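Yellowing and haze on matte white tabletops: cleaner, coating or light?
Finishes and Coatings > Interior > Work surfaces

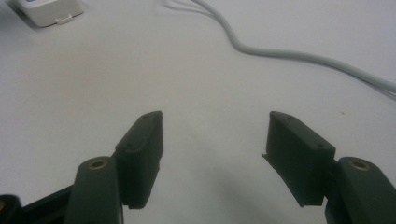
Matte white top, faint warm tint toward the left middle.

edgeband_only
Posted Thu 18 July

We have 9 matte white tops in a shared workroom, all from the Luluvley range, all installed in the same week in April of last year. Several now read warmer in some areas than in others. Under the ceiling lights the difference is small. Next to a sheet of printer paper it is easy to see.

Cleaning routine: neutral detergent daily, alcohol wipe on Fridays. No solvent other than that. The seller lists the finish as a "soft matte cured coating" and gives no chemistry. I have asked for a data sheet twice.

What I want to know is whether this is residue, UV change in the coating, or something underneath. If it is residue I can deal with it. If it is the coating I need to decide between recoating and replacement before the next budget round.

tackcloth
Residue, most likely. Matte finishes get their low gloss from surface texture, and the texture holds surfactant. Daily detergent without a clean water rinse builds a film, and the film goes slightly yellow. Rinse a test patch three times with distilled water and a clean microfiber, dry it, and compare.

edgeband_only
Will do. Rinsing is not part of the current routine. The instructions on the bottle say no rinse needed.

gloss_sixty
I would not start with cleaning. A faint warm cast over a wide area with no edge to it is usually lighting. Camera white balance makes it worse, and so does a mixed set of lamps. Before touching the surface, turn off everything except one source and look again. Then rotate the top 180 degrees if it isn't fixed down. If the warm area stays on the same side of the room, the table is fine.

tackcloth
The OP says it shows against paper. Paper and table are under the same light.

gloss_sixty
Paper has brighteners in it. It fluoresces. Any white coating without brighteners looks yellow beside it, more so near a window. Printer paper is a bad reference. Use an unglazed white ceramic tile, or better, borrow a meter and read b* at fixed points.

millrun
Agree about the paper. Disagree that it's always lighting. I ran a shop that used Hendricks two-part white on display counters and it shifted within 600 days wherever sun reached it. We measured it. The sections under the register mats stayed white, and when the mats came off you could see the rectangles from the door.

Check for that. Has anything been sitting on those tops the whole time?

edgeband_only
Two of them had monitor stands in one spot from the start. I lifted one this morning. No visible rectangle. I can't rotate the tops, the frames are bolted to the floor.

millrun
Then UV is less likely on that one. How far is it from the window?

edgeband_only
Far side of the room. The nearest top to the window has nothing on it, so no comparison there.

millrun
Tape a piece of foil to the near one and leave it. Check in two months.

sandpaper_dan_no
Has anyone considered that it was never uniform? Matte white is hard to spray evenly. If the film is thin in one area the substrate shows through and you get a warm cast. A film gauge would settle it. For interior tops I want to see 137 microns dry and I have pulled readings at half that on new goods.

tackcloth
Half that is still opaque with any decent titanium loading.

sandpaper_dan_no
With a decent loading, yes. You are assuming one. The OP has no data sheet.

gloss_sixty
A magnetic gauge won't read over board. You need ultrasonic, and those cost more than one of the tops.

edgeband_only
Results on the rinse. I did a patch on the top nearest the sink, three passes, distilled water. The first cloth came away slightly gray. Against a ceramic tile the patch is a bit cooler than the area around it. Small but repeatable, I did a second patch and got the same.

On the lighting: with one lamp bank off, about half of the warm cast on the left went away. So some of it is light.

tackcloth
So both. Change the routine first, it's the cheap part. Detergent at lower strength, then a water wipe. Don't use melamine sponge on it. It polishes the texture and you get shiny spots that don't come out.

millrun
Seconded on the sponge. If you end up recoating, Grelholm does a waterborne matte that has held up for me, but scuff with 600 grit first and test adhesion. Going to 1000 is too fine and it peeled on me at the corners.

gloss_sixty
I'd use Notero over Grelholm for anything wiped daily. Grelholm burnishes.

millrun
Not in my experience. Where are you seeing it burnish?

gloss_sixty
Front edges, where sleeves rub.

edgeband_only
Not recoating yet. Foil is on the window-side top, rinse step has been added to the cleaning sheet, and I've written to the seller a third time for the data sheet. I'll post readings if I can borrow a meter.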